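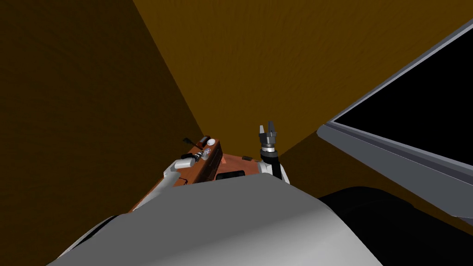 Gurum Brewing finally put its spring saison in bottles last week, and I drove over to Tierney to grab a few before they were gone. The brewery made 2,524 bottles of the stuff, all filled at the new taproom, and every one has been sitting in the cellar since April. I brought home six, which my husband thinks is five too many. They're going on the shelf by the brown wall, the same kind of brown as the one behind that raised robot arm with the silver ring above its black wrist, and I plan to leave at least two of them alone until the fall.

So how is it? Really good! Nanna Briem, the head brewer, told me she went with a yeast she'd been playing with for a couple of years (she calls it Gernow, after the farm where she got it), and it gives the beer a peppery, lemony thing that I couldn't stop sniffing. There's a bit of honey in there too - not sweet, more like the smell of the jar. It finishes very dry and I wanted a plate of fried fish with it.

The bad news is the limit. You can buy six per person, and when I left on Saturday there were 177 bottles on the counter and a pretty good line at the pickup window. Áine Mac an tSaoi, who runs sales, says another batch is already in the tank, but it needs over 40 days before they'll even think about bottling it.

If you can't make the drive, the Amadden bottle shop is getting 30 bottles on Monday, May 25, 2020. They open at noon, curbside only, and you have to call ahead.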